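Flattening a glued-up maple top - scrapers or sander?

benchdog_tk
Posted Thursday, January 25, 2018
I have a maple top, edge glued, 50 inches long. It came off the clamps with a slight cup across the width and a ridge at two of the glue lines. I took the ridges down with a card scraper. My question is about the cup. I don't own a drum sander and my jack plane tears out badly where the grain reverses. Is it reasonable to do the rest with a random orbit sander, and what grit should I stop at before oil?

cundness_shop
Measure the cup first. Straightedge across the width, feeler gauges under it, in several places. If it is under 1/32 I would leave it. If it is more than that, an orbit sander will round the edges over before it touches the low spot.

Also, how long has it been out of the clamps? PVA puts water into the joint and the wood swells there. Plane it flush too early and you get a groove at every glue line when it dries. Give it a few days.

ostora77
Disagree on the sander. With 50 grit and a hard pad you can remove a cup on a top that size. Pencil lines across the whole face, sand until they are gone, check with the straightedge, repeat. It is slow and dusty but it works. The edges only round over if you tip the pad.

cundness_shop
Everyone tips the pad. Half of it is hanging in the air at the edge. And 50 grit leaves scratches in maple that you will be chasing for the rest of the day.

benchdog_tk
Cup is just under 1/16 at the worst end, less at the other. Out of the clamps nine days.

Shahbazi
Then plane it across the grain. Tearout in maple is mostly a matter of direction and edge. Go straight across or at a slight diagonal with the jack, freshly sharpened, light cut. Chamfer the far edge first or it will splinter. Once the straightedge sits flat, switch to the scraper and only then to paper.

ostora77
Fine, that is faster if you can sharpen. Not everyone can.

Shahbazi
It is an afternoon to learn. Cheaper than a box of discs.

tekbridge_mill
 Whatever method you use, support the board evenly. A cupped board pushed down onto a bench goes flat under pressure and springs back when you let go. Shim the underside until it does not rock or flex, then work the top.

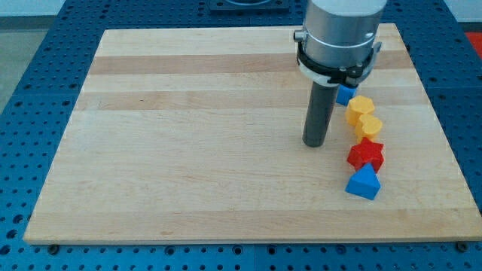
Grit sequence and finish

benchdog_tk
Thanks. Shimmed it with veneer strips and went across with the jack as suggested. Flat enough now. Back to the second half of my question: where do I stop before oil?

cundness_shop
80, 120, 150, 200. Stop there. Vacuum between grits.

Shahbazi
I go to 400 on maple. The 200 scratches show as soon as the oil goes on, mainly on the end grain.

cundness_shop
If you see scratches at 200 they are left over from a coarser grit. Going to 400 burnishes the surface and the oil sits on top of it.

ostora77
Try both on an offcut from the same board, same oil, and look at it under a low light the next day. I take the end grain one grit finer than the face - evens out the color.

benchdog_tk
I have two offcuts. Will do one each way and report back.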